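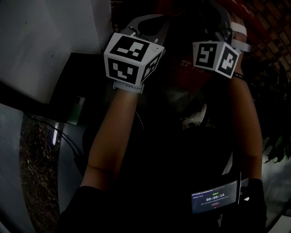 Home Courses Students Library Contact
Search this site Search

Water Supply in Bredville Before and After the Pumping Station

Project report by Laimutė Rimkutė and Ott Laur
Supervisor: Mei-kuen Wei

1. Introduction

In this project we studied how the people of Bredville got their water in the nineteenth century. We chose the topic after a lesson in March about public health in small towns. Our main question was why the town waited so long to build a pumping station, although the river Potau is very near.

2. Sources

We used the town council minutes, two old maps and a collection of letters in the library. The handwriting in the minutes was difficult, and we could not read all of the pages. Ott copied the parts on water and Laimutė compared them with the maps.

3. Results

Before 1846 the town had 11 public wells. Most of them were in the lower streets, so families on the hill had to carry water a long way or pay a carrier. The minutes mention many complaints about the taste of the water in summer. The council discussed a pump several times, but the landowners on the hill did not agree on who should pay.

The station was opened in 1846, when the town had 3338 inhabitants. At first only the main square and Hajdu Street received pipes. The wells in the lower streets stayed in use for many years after this, and one letter writer says that she prefers the well water for tea.

4. Difficulties

The minutes for two winters are missing. For this reason we do not know how the disagreement about the payment was solved.

Last updated: Monday, December 24, 2018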